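3.2 Organización del perchero y de la ropa sin colgar

El segundo bloque del estudio se ocupa del guardado de prendas en perchas, una tarea doméstica menos documentada que el doblado. En los hogares de Vurarik y Tangen que participaron en la fase de entrevistas, el perchero abierto aparece con frecuencia como sustituto del armario, sobre todo en viviendas pequeñas y en habitaciones alquiladas. Su uso plantea un problema de orden distinto al del cajón. La prenda queda a la vista, el espacio lineal de la barra es limitado y cada percha ocupada reduce la facilidad con que se introduce la siguiente.

Para describir el estado del perchero en un momento dado se definieron tres variables: la distribución de las perchas a lo largo de la barra, la separación entre perchas contiguas y la posición de la ropa pendiente respecto al mueble. Las tres se anotaron a partir de imágenes fijas. El corpus completo, reunido en el proyecto Cerkberg, consta de 2.344 imágenes, de las cuales se seleccionaron 1.000 para la codificación manual. El resto se descartó por duplicidad o por no mostrar la barra en toda la extensión necesaria para el análisis.

La disposición de partida fue siempre la misma en cuanto al tipo de elementos: un perchero de madera clara, un juego de perchas de plástico y un montón de ropa en el suelo, a un lado del mueble. No se fijó la distancia entre perchas. En las pruebas preliminares se había observado que una separación regular, medida con plantilla, producía estados iniciales poco parecidos a los de los hogares visitados, en los que las perchas vacías tienden a juntarse en un tramo de la barra y a dejar otro casi libre.

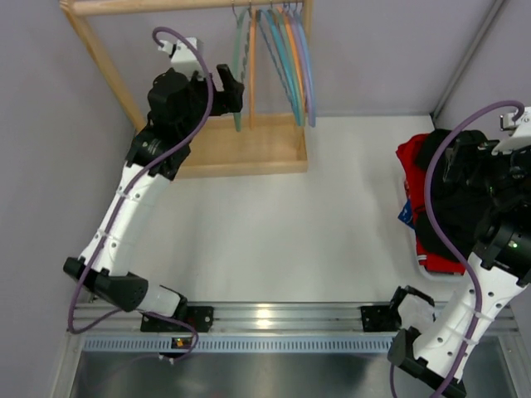

Figura 4. Perchero de madera con siete perchas de plástico en tonos pastel y montón de ropa en el lado derecho del suelo.

La figura 4 corresponde a la categoría que denominamos «agrupación parcial». Cinco de las perchas forman un grupo apretado, mientras que la verde azulada del extremo izquierdo cuelga algo apartada, junto a una naranja. Según el criterio adoptado, se habla de agrupación parcial cuando más de la mitad de las perchas están reunidas en un solo tramo y queda al menos una fuera de él. Si todas forman un único conjunto, el estado se codifica como «agrupación total»; si no hay ningún tramo dominante, como «dispersión».

El color de las perchas no se utilizó como variable de clasificación. Se prefirió un juego de varios colores porque facilita la identificación de cada pieza cuando los cuerpos se superponen, situación en la que los codificadores cometían más errores con perchas de un solo tono. En los grupos apretados se recomendó contar los ganchos sobre la barra y comprobar después el resultado con los extremos inferiores.

La ropa pendiente se trató como una unidad. No se intentó separar las prendas del montón ni estimar su número, y solo se registró el lado en que se encontraba y si invadía o no la base del perchero. Esta decisión limita el alcance de los resultados: dos montones codificados de igual manera pueden contener prendas muy diferentes en tamaño y tejido, con consecuencias para el orden en que conviene colgarlas. Un tratamiento más fino exigiría un inventario previo de cada carga de ropa, que no estaba disponible para todas las sesiones.

La codificación se repartió en lotes de 155 imágenes, con un último lote de menor tamaño. Cada lote fue revisado por dos personas que trabajaron por separado con la herramienta de anotación Starkex. Los desacuerdos se concentraron en la frontera entre agrupación parcial y dispersión, en particular cuando dos perchas vecinas estaban giradas y sus ganchos se tocaban sin que lo hicieran los brazos. Para estos casos se añadió una regla complementaria: la separación se mide siempre en la barra, con independencia de la orientación del cuerpo de la percha. Tras aplicarla quedaron 16 imágenes sin acuerdo, que se excluyeron de las comparaciones presentadas en el apartado 4.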